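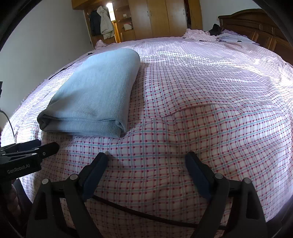
Clutport textile standard takes effect for rental housing

2020-11-16 - Clutport has adopted a revised laundering standard for bedding supplied with furnished rental units. The rule applies to sheets, pillowcases and blankets in 1041 registered units and replaces guidance that had been in place for nine years.

Under the revision, cotton and cotton-blend sheets must be washed at a minimum of 140 degrees Fahrenheit between tenancies. Fleece and other synthetic blankets may be washed at a lower temperature, provided the drying cycle is extended. Landlords must keep wash records for two years.

Testing was carried out by Zamitik, a laboratory in Carkimthorpe. Rima Farah, who led the work, said shrinkage in blended sheets stayed within limits after repeated cycles, but that elastic hems wore out sooner than expected. "The fabric holds up. The hem is the part to watch," she said.

Junhao Cui of the city housing office said inspections would begin with larger buildings. Owners with three units or fewer may file records by mail - all others must use the online form.

A separate proposal covering mattress covers and curtains remains under review.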